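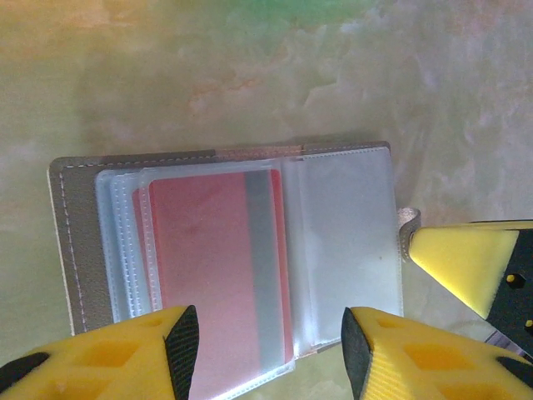
Attachment 1 – card holder open, red card in its sleeve, empty sleeve on the right

Ticket 1116 – Card holder: cards sticking in sleeves, pages won't lie flat
Product: Monduditz snap wallet, taupe
Opened by: Ville Jääskeläinen
Status: Open, waiting on customer

5th November, first message

Hi Basance support,

I bought one of your Monduditz card holders in August from the Halonen shop in town, and I really like it (the white stitching down the cover is what sold me), but I'm having a few dramas with the plastic pages inside.

The main one is the red card. It's my library card, it lives in the left-hand sleeve, and it just will not slide out. I've got to pinch it through the plastic and sort of walk it up with my thumb, which is no fun at a checkout desk with a queue behind you! The other cards I've had in there weren't nearly this bad.

Second thing – the pages fan out when I open it, so they don't sit square on top of each other any more. When I go to close it I have to pat them all back into line or the snap tab won't reach. There's some light creasing on the empty sleeve too, and a little dark speck near the middle of it. Is that a mark on the plastic or something I can wipe off?

What I've tried so far:
– took the other cards out, left only the red one in. Still stuck.
– wiped the outside of the sleeves with a soft cloth. Looked nicer, no change otherwise.
– left it shut under a cookbook for 2 nights. Pages were flatter for a day, then back to their old colours.

Cheers,
Ville

Reply from Basance support

Hi Ville, thanks for all the detail and for the photo. Could you try a few things for us?

Slide a strip of plain paper into the sleeve behind the red card, leave it overnight, then pull card and paper out together. For the speck, use a cotton bud with a drop of dish soap and water, and let the sleeve dry open before anything goes back in. Please don't use a hair dryer on the pages. Also, how many cards do you normally carry?

Update from Ville

Okay, so the paper trick worked a treat! Card came out in one go, and I've put it back with the paper still behind it and it's moving fine. I used the back of a Sastex receipt the first time, which left a grey smudge on the card, so plain paper it is.

The speck hasn't budged. I tried the cotton bud on both sides and gave up after the second go. I can live with it.

Normally I carry 8 cards, but I did have 9 in there over the holidays, two of them doubled up in one sleeve. Maybe that stretched things?

The fanning is the same as before. Do you sell the plastic pages on their own? I'd much prefer to swap those and keep my cover, it's only just gone soft the way I like it.

Reply from Basance support

Great news on the card! Doubling up can certainly pull the sleeves out of line. We do have page inserts for this model, so send us your postal address and a photo of the Halonen receipt and we'll check which one fits yours.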